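Unit 6: Moisture Movement in Solid Wood

Reading for this unit: chapter 4 of the course pack, sections 4.1 through 4.6. The table of shrinkage values at the back of the pack will be needed for the problem set.

6.1 Free water and bound water

Water is held in wood in two ways. Free water fills the cell cavities and moves under capillary forces. Bound water is held within the cell walls by hydrogen bonding. When green lumber dries, the free water leaves first, and the dimensions of the board hardly change while it does. The point at which the cavities are empty but the walls are still saturated is called the fiber saturation point. It varies by species and is usually taken as 28 to 30 percent moisture content for calculation.

Below the fiber saturation point the walls lose bound water and shrink. All the movement treated in this unit takes place in that range.

Moisture content is always stated on an oven-dry basis:

MC = (wet weight – oven-dry weight) / oven-dry weight x 100

A sample weighing 900 grams oven-dry and holding 200 grams of water has a moisture content of 22.2 percent. Students who have worked with grain or soil data should check which basis those fields use before carrying numbers over. Green wood can exceed 100 percent by this definition.

6.2 Direction of movement

Wood is anisotropic. Movement along the grain from green to oven-dry is commonly 0.1 to 0.2 percent and is ignored in furniture work, except in reaction wood and juvenile wood. Radial movement is larger. Tangential movement is larger again, often close to twice the radial figure.

The ratio of tangential to radial shrinkage (T/R) is a better guide to warping than either value alone. A species with high shrinkage and a low T/R ratio will change width but tend to stay flat. A species with a high T/R ratio will cup when flat-sawn, and square blanks cut with the rings running corner to corner will dry to a diamond section.

6.3 Equilibrium moisture content

Wood exchanges water with the surrounding air until it reaches an equilibrium moisture content (EMC). EMC depends mainly on relative humidity and to a smaller degree on temperature. A heated room in winter may hold wood near 6 percent. The same room in a humid summer may bring it to 11 or 12 percent.

The relation is not the same in both directions. Wood that is losing water settles at a slightly higher moisture content than wood that is gaining it at the same humidity. This is sorption hysteresis. For the problem set, use the averaged curve.

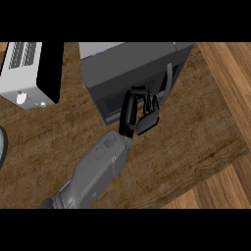
On the subject of finishes, Lacerda objected to the draft of this section that a film finish on the top face alone should be treated as a fault in its own right, as the bare underside goes on exchanging water at nearly its old rate and the panel cups with the season. The point is accepted. Coat both faces, and the end grain, with the same number of coats. A finish slows the exchange and reduces the seasonal swing, but it does not alter the EMC that the wood will reach if conditions hold long enough.

6.4 Estimating a change in width

For moisture contents between 6 and 14 percent, use the linear form:

change in width = W x C x (MC2 – MC1)

where W is the initial width and C is the dimensional change coefficient for the species and cut, per 1 percent change in moisture content.

Worked case. A flat-sawn panel is 44 inches wide at 7 percent moisture content. The coefficient is 0.0037. The panel goes to 11 percent.

44 x 0.0037 x 4 = 0.65 inch

The same panel in quarter-sawn stock, with a coefficient of 0.0016, moves 0.28 inch. Round to the nearest 1/32 when setting slot lengths.

6.5 Attachment

A solid panel fixed rigidly across its width will split, or will pull the base out of square. Acceptable methods are slotted screw holes, wooden buttons in a groove, and figure-eight fasteners. With slotted holes, fix the center and let both edges move. Where one edge must stay in line, fix that edge and allow the full movement at the other – the slots at the free side must then be twice as long as in the centered case.

Breadboard ends follow the same rule. Glue the center tongue only, and elongate the outer peg holes in the tongue.

6.6 Problems

1. Repeat the worked case for a change from 12 to 6 percent.
2. A drawer front 200 mm wide is fitted in November at 7 percent. Find the clearance needed for 12 percent, with C = 0.0032.
3. Explain why plywood is exempt from most of section 6.5, and name one case in which it is not.

Show units at every step. Unit 7 covers kiln schedules and drying defects.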